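Sakero Bench Kit: what to budget for

I priced our Sakero kit at 2517 for the arms and mounts, and then (of course!) forgot all the little bits. Put another 40 aside for a plain cloth and a flat white board.

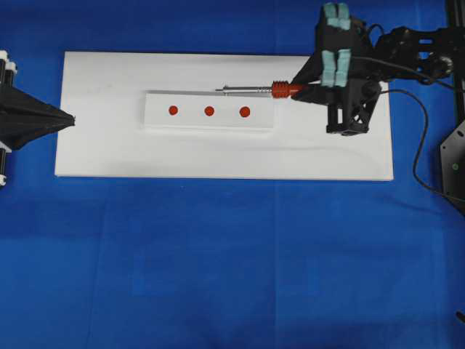 Grippers are where I'd spend properly. Risten do spare finger pads in packs of 10, and I'd order one pack up front, as delivery took us 30 days. Do measure your tool handles first!
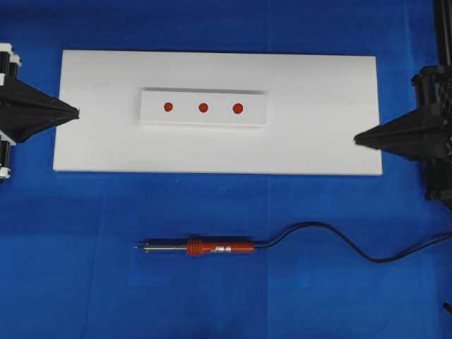

Soldering iron, white board and three-dot block on the blue cloth.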